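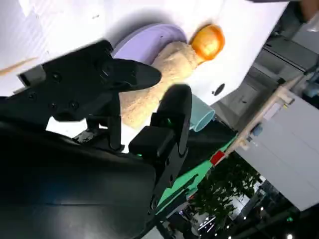
Wrist-camera view of the two-finger gripper at a white worktable, with a lavender plate and a pale teal cup.

Lellow releases Gerkeck 3 software for recording robot tasks by hand guiding and remote control

December 4, 2020

Lellow today released Gerkeck 3, a software package for recording, editing and replaying tasks shown to a robot arm by a person. The release supports two ways of showing a task. In hand guiding, the operator holds the arm and moves it through the task. In remote control, the operator moves a smaller leader arm at a separate station, and the robot at the worktable follows.

Earlier versions stored the two kinds of recording in different formats. Gerkeck 3 writes both to a single file type containing joint positions, gripper opening, motor current and wrist-camera video on a shared clock. All channels are sampled at 30 Hz. Recordings made with the previous version can be converted with a command-line tool included in the package.

The main change for operators is in how faulty recordings are handled. A foot pedal now marks the start and end of each attempt, and a second press within three seconds discards it. Attempts can be trimmed, labeled and split into steps in the editor without altering the original file.

Lellow developed the release over a trial with Plarkeletti, a contract kitchen equipment tester, which used it to record table-clearing tasks with plates, cups and small soft items. Operators at Plarkeletti recorded 40 attempts per task. By September, the median time to record and label one attempt had fallen to 34 seconds.

"Soft objects were the hard part," said Esther Mwakyusa, product manager for Gerkeck at Lellow. "With hand guiding, the operator's arm kept getting into the camera view, and the grip force was set by a button. With the leader arm the view stays clear and the operator can close the fingers gradually. We still recommend hand guiding for short, straight motions, where it is quicker to set up."

Remote control requires the Hallgrímsson leader arm, sold separately, and a wired network connection between the two stations. Wireless operation is not supported. The arm's speed is limited during both kinds of recording, and the limit can be changed only from an administrator account.

Gerkeck 3 is available now to customers with a current maintenance contract. New licenses are sold per robot. A version of the editor that runs without a connected arm is included with each license and may be installed on any number of computers at the same site.

Requests for evaluation copies should be sent to the Lellow sales office and should state the arm model, gripper type and controller version in use.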